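# Trial of the Stalton Kitchen Pack for Simulated Household Tasks

Desta Tamiru, Jonalyn Barredo, Kedir Zeleke
Advisor: Monique Gilbert

Our group reviewed the Stalton Kitchen Pack, a set of simulated rooms and cabinet tasks sold to university labs by Flosness. We wanted to know if a student team could set it up and get useful results in one term. All of our work was in simulation, on a two-armed robot model.

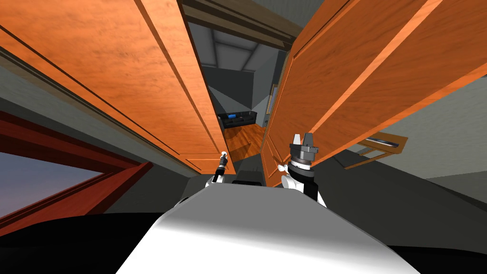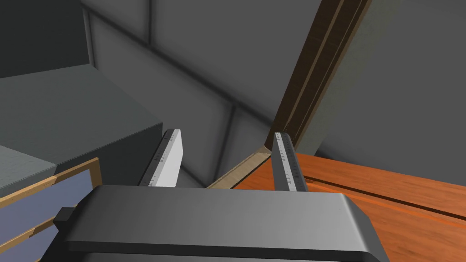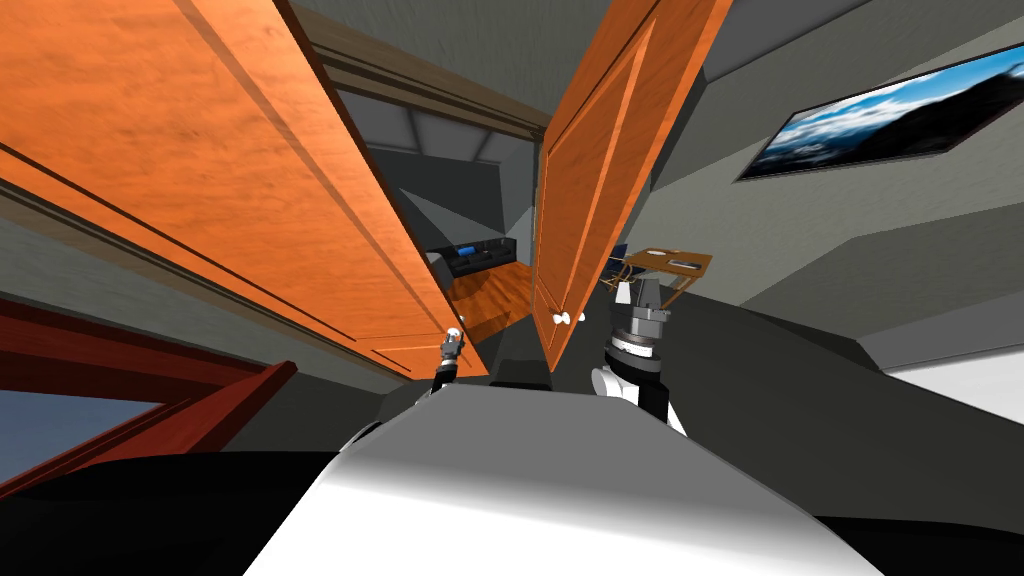

## Setup

Installation took seven days, most of it spent on one graphics driver. The guide that comes with the pack is short and assumes you already know the simulator. Kedir rewrote the start-up steps for our lab machine, and that version is in the appendix. Once the rooms loaded, they stayed stable through the whole trial.

## What we ran

The pack includes tasks for opening and closing cabinet doors. We used the two-door task for almost everything. Jonalyn drove the arms by hand first, to collect sample runs, and then we trained a simple policy on 300 of them. In total we logged 2,182 attempts, counting the hand-driven ones.

The trained policy did well on single doors and poorly when both arms had to move together. The usual failure was timing — one arm pulled early and the robot base shifted. We fixed part of this by slowing the arms down in the config file.

## Comments on the product

- Door hinges can be set to different stiffness values. We used this often.
- Camera views are easy to add but hard to save. We lost our settings twice.
- Contact between fingers and small handles is touchy. Light grips slip.
- Support answered our two emails, the second one after a long wait.

The license cost our department 700 dollars for the year. Getachew Berhe, who ran the Valderrama project before us, used the older Piltura rooms and lent us his scripts. They needed small edits to run with this pack, mainly to the joint names.

## Still to do

We haven't tested the drawer tasks. Desta will start on those with the slower arm settings and the same logging script. The report and our config files are due to the department on 20th July.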